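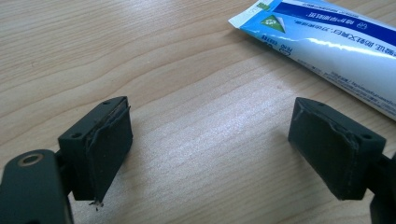
第三讲 洗漱用品的收纳与归位。上一讲留的问题先收一下：为什么同样大小的洗手台，有的人家看着清爽，有的人家永远乱？多数同学答"东西太多"，不全对。数量是一方面，更要紧的是每样东西有没有固定的"落脚点"。像牙膏，软管，用过几次就皱，蓝白相间的一支斜在浅色木桌上，桌面再素净，眼睛还是先落到它身上。管子皱了之后立不稳、也码不齐，这是软管类的通病，护手霜、洗面奶、药膏都一样。所以本讲从牙膏牙刷讲起，最小的一组，讲透了后面的浴室柜、镜柜就好办。

一、本讲要点（先抄下来，考查会用）
1 落脚点：物品不用时应该在的地方。要具体到"哪个杯子、哪一侧"，不能只说"洗手间"。
2 伴生物：总是一起用的东西，牙膏和牙刷，剃须刀和泡沫，梳子和发圈。伴生物原则上放一处，最远不超过一伸手。
3 归位成本：放回去要几个动作。打开柜门、拿出盒子、掀盖、放入、盖好、关门，太多了，坚持不了。目标是2个动作以内：拿起，放下。
4 可见度：透明容器可见度高，脏了也看得见，这一点对杯子特别重要。

二、容器怎么选
圆杯还是方杯，每届都有人问。方杯靠墙省地方，两个并排没有缝；牙刷斜放进去会顺着对角靠住，不容易转来转去。缺点是角上爱积水垢，刷杯子要用小刷子伸进角里。圆杯好洗，但牙刷容易沿着杯壁滑。没有标准答案，看水质和看谁来洗。
杯高：牙刷头必须高出杯口，这是硬要求。刷头缩在杯子里面，不通风，也容易碰到杯壁。儿童牙刷短，要配矮杯，不要大人小孩共用一个高杯。
杯重：空杯太轻，长柄牙刷往一边靠会带倒。选杯子时拿支牙刷试一下，别只看样子。
材质：透明塑料的轻、摔不坏，家里有老人小孩的优先考虑；玻璃的稳当，但台面硬，容易磕。陶瓷的看不见里面，容易忘了洗。

三、牙膏放哪儿
（1）放杯里，和牙刷一起。归位成本最低。前提是杯口够宽，管子不要压着刷头。盖子朝下还是朝上都行，朝下的好处是膏体往口部走，快用完的时候省力。盖子一定拧紧，不然杯底一滩。
（2）平放在杯旁。台面够宽可以，管子要有固定的朝向，我的建议是和台面的边垂直，盖子朝自己，伸手就能拧。随手一丢，横着竖着斜着，就是乱的开始。
（3）夹起来挂。用长尾夹或者带钩的夹子夹住管尾，挂在横杆上。适合台面特别小的宿舍。
管尾处理：用掉一半以后从尾部往上卷，或者用挤膏夹。从中间捏的习惯改一改，管子中间瘪两头鼓，怎么放都不平整。

四、示范摆法
练习统一在桌上做，不在洗手台，为的是四面都能看见，方便互相讲评。物品只用三样：杯、刷、膏。
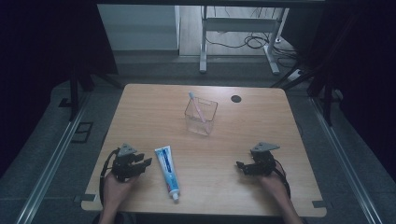

图2 方杯、牙刷、牙膏：牙刷斜靠杯中，刷头露出杯口，牙膏平放桌上，盖子朝近侧。

对照上面第三节（2）看。杯子在远的一侧，牙膏在近的一侧，管身朝着杯子的方向，这样从手到膏、从膏到刷是一条线，不绕路。淡粉色牙刷配透明杯，一眼能找到。讨论：如果要改成（1）的摆法，牙膏应该从哪个角放进去才不压刷毛？两人一组先说再动手，动手前把想法写在练习纸上。

五、课堂练习
练习A 单人归位。三样东西全部散放在桌上，听口令放回，达到"牙刷在杯内、刷头朝上、牙膏入杯或平放定向"。不比快，先比动作数，同伴在旁边数。
练习B 换手。左手再做一遍练习A。很多人平时拿牙膏和拧盖是分开两只手的，换手以后会发现杯子的位置不顺，那就挪杯子，不要迁就。
练习C 写标签。给自己家洗手台每一件东西写一个落脚点，格式：物品／位置／伴生物／动作数。超过2个动作的，后面写改进办法。
练习纸在446教室前面的架子上自取，每人一份，写错了背面接着写。

六、常见毛病（往届作业里抄的）
杯子底下垫毛巾。毛巾一直潮，不如不垫，每天把杯底擦一下。
牙刷戴塑料头套。出差可以，在家每天套着不透气，取下来晾。
一个杯子插全家的牙刷，刷头互相碰。分杯，或者用有隔档的。
备用牙膏和在用的放一起，结果两支都开了。备用的放柜子里面，在用的用完再拿。
旅行装攒一抽屉。设一个小盒，满了就不再往里收，先用掉。

七、作业
1 完成练习C，洗手台不够复杂的同学（住校的）可以改做书桌，不少于14件物品，同类的小东西合起来算一件。
2 给现在用的牙杯拍两张照片，整理前一张，整理后一张，角度尽量一至，不要为了好看临时把东西藏到画面外面去，讲评时看得出来。
3 阅读讲义附录《软管类物品的存放》，下次课要用。

评分：落脚点写得具体占一半，改进办法可行占一半，照片不打分但必须交。迟交请提前说。

八、下一讲预告
镜柜分层。会讲按身高分层、按使用频率分层，两种方法冲突的时候怎么办。请先量好自己家镜柜的内部高度和深度，没有镜柜的量一个书架格子也行。带卷尺，带铅笔，橡皮自备。练习结束后杯子倒扣晾干，牙膏盖拧紧，桌面擦净再走，擦布用完洗了挂会原处。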